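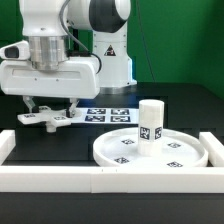 Siham Metwally thinks I'm being unfair to fiducial markers. She wrote in after my last column to say that a tag is a perfectly respectable sensor, that it costs as much as a sheet of printer paper, and that people who sneer at it usually have a demo to sell. She would like me to name one perception stack that gives her a pose she can trust before lunch, with no GPU and no apology.

I can't, and that's my problem with the whole business.

We put tags on the table, tags on the tray, tags on the part, tags on the thing the part goes near. I have done it for years and I'm good at it. Give me an object with a flat spot and I will find a place for a little black-and-white square. Then the planner gets clean numbers, the arm goes where it's told, and everybody in the room says the manipulation is working. What's working is the printer.

My complaint is with what happens to the software afterward. The tags were supposed to be scaffolding. In the Paltum codebase, which I helped write and therefore get to insult, the pose estimator was given a tidy interface so that we could swap in something learned later on. There were 2 implementations planned. There is one. Everything above it has quietly come to assume that poses arrive without much noise, that an object's identity is a small integer, and that if a thing isn't detected it isn't there. The grasp planner believes this. The collision checker believes it with all its heart.

Last September we tried Brallia's markerless tracker in the same slot. It's decent software. Over 50 pick attempts it gave a usable pose on nearly all of them, and our planner fell over anyway, since it had never in its life been handed a covariance and didn't know where to put it. We had a function argument for uncertainty. It was named "unused."

Siham's answer to this, further down her email, is that I've described bad engineering and blamed a square. Fair. She runs tags on Hegazy's bench as ground truth only: the controller never sees them, and the logger uses them to say how wrong everyone else was. I like this arrangement a lot. It takes discipline, though, and a week before a deadline there is always a config flag that routes the good poses to the controller — just for the video.

So my proposal is a dull one. Keep the tags. Make the interface lie to you a little. Add noise, drop detections, swap an ID now and then, and do it by default from the first day, so that turning it off takes a commit with your name on it. Ikov's simulator has had a setting for this for ages and I have yet to see a project file where it's on. Our own test suite went from 74 passing to 70 when I tried it, and the four that broke were the only ones I learned anything from.

Siham says she'll try it if I stop calling her tray a crossword.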